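Ticket 505: Wildkamera-Auswertung, Standort Gudska, doppelte und fehlende Aufnahmen
Status: in Bearbeitung
Gemeldet von: Catarina Bastos, Feldstation Tistwood
Software: Magsi (Import und Artbestimmung)
Priorität: mittel

Beschreibung

Guten Tag, ich arbeite an der Erfassung der kleinen Huftiere im Schutzgebiet Gudska und benutze dafür Magsi auf dem Laptop der Station. Seit dem letzten Import stimmt die Zahl der Aufnahmen nicht mehr. Auf der Speicherkarte von der Kamera am Bach Ullow liegen über 2000 Dateien, im Projekt erscheinen aber nur 369. Von diesen sind mehrere doppelt, mit gleicher Uhrzeit und gleichem Tier. Eine Fehlermeldung habe ich nicht bekommen. Der Balken ging bis zum Ende und dann stand dort "Import abgeschlossen".

Ich bitte um Entschuldigung, wenn manche Fachwörter nicht ganz richtig sind, Deutsch ist nicht meine Muttersprache.

Was ich schon probiert habe

Programm geschlossen und neu gestartet. Keine Änderung.
Karte in einem anderen Lesegerät gelesen. Die Dateien sind alle da und lassen sich einzeln öffnen.
Import in ein leeres Projekt. Wieder 369 Aufnahmen, und wieder dieselben Doppelten.
Die Karte von der Kamera am Osthang importiert. Diese geht ohne Problem.

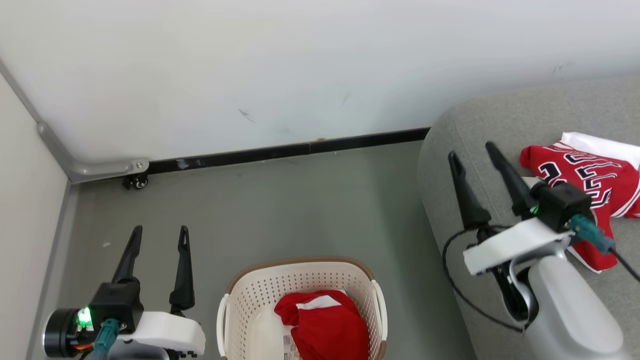
Nachtrag, 16:40 Uhr

Ich habe die Dateinamen verglichen. Die Kamera am Ullow hat drei Ordner angelegt, und in jedem Ordner beginnt die Nummerierung wieder von vorne. Es gibt also dreimal eine Datei mit der Nummer 0001, aber es sind verschiedene Bilder. Ich vermute, dass Magsi nur nach dem Namen schaut und die späteren Dateien überspringt. Das erklärt jedoch nicht die doppelten Einträge.

Antwort des Supports

Hallo Frau Bastos, danke für die genaue Meldung. Ihre Vermutung stimmt zum Teil. Bitte schauen Sie unter Einstellungen, Import, ob "Unterordner zusammenführen" aktiv ist. Wenn ja, bitte ausschalten und als Schlüssel "Name und Zeitstempel" wählen. Danach den Import in ein neues Projekt wiederholen und uns das Protokoll schicken.

Rückmeldung Catarina Bastos

Die Option war aktiv. Ich habe sie ausgeschaltet und den Schlüssel geändert. Der Import hat jetzt viel länger gedauert, und die fehlenden Aufnahmen sind im Projekt. Auch der Muntjak mit dem Jungtier ist dabei, den ich auf der Karte schon gesehen hatte und der für unseren Bericht im Dezember wichtig ist.

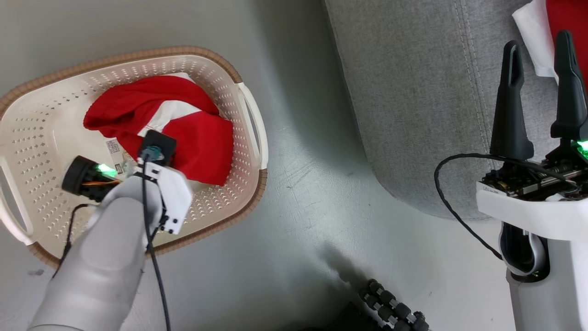
Es bleiben 3 doppelte Einträge. Alle drei haben den Zeitstempel 02:00 Uhr, und alle liegen in der Nacht, in welcher ich die Batterien gewechselt hatte. Könnte es sein, dass die Uhr der Kamera dabei zurückgesprungen ist? Ich möchte die Einträge nicht einfach löschen, denn für die Berechnung der Aktivität zählt bei uns jede Auslösung als eigenes Ereignis, wenn genug Zeit dazwischen liegt.

Das Protokoll habe ich angehängt. Leider ist die Verbindung in Tistwood am Abend sehr schwach, die Datei kommt vielleicht erst später an.

Antwort des Supports

Protokoll ist angekommen. Die Uhr wurde tatsächlich zurückgesetzt, das sieht man an der Reihenfolge der Seriennummern. Bitte die drei Einträge markieren, "Zeit unsicher" setzen und nicht löschen. Sie bleiben dann in der Artenliste, werden aber in der Aktivitätskurve nicht gerechnet. Den Fehler mit den Unterordnern geben wir an die Entwicklung weiter.

Rückmeldung Catarina Bastos

Vielen Dank, ich habe es so gemacht. Die Kurve sieht jetzt vernünftig aus. Am Samstag hole ich die nächste Karte vom Ullow und werde den Import mit den neuen Einstellungen noch einmal prüfen. Bitte lassen Sie das Ticket bis dahin offen.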